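Akpan: a aldeia de pedra que acorda com a neve

Chega-se a Akpan pelo teleférico de Cudier, e os últimos 440 metros fazem-se a pé, entre casas de xisto e chaminés a fumegar. Que chegada! São só 12 pousadas, quase todas viradas para a pista, e dá para sair da cama e calçar os esquis à porta (em março ainda se esquia até às quatro da tarde).

À noite, a praça enche-se: há sopa de castanhas, vinho quente e uma piscina coberta aberta até tarde - com vista para o vale inteiro. Eu ficava lá uma semana.
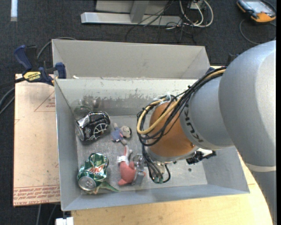 Jianguo Feng prefere a aldeia à quarta-feira, com as pistas quase só para ele, e garante que o pequeno-almoço do Gamico vale a subida.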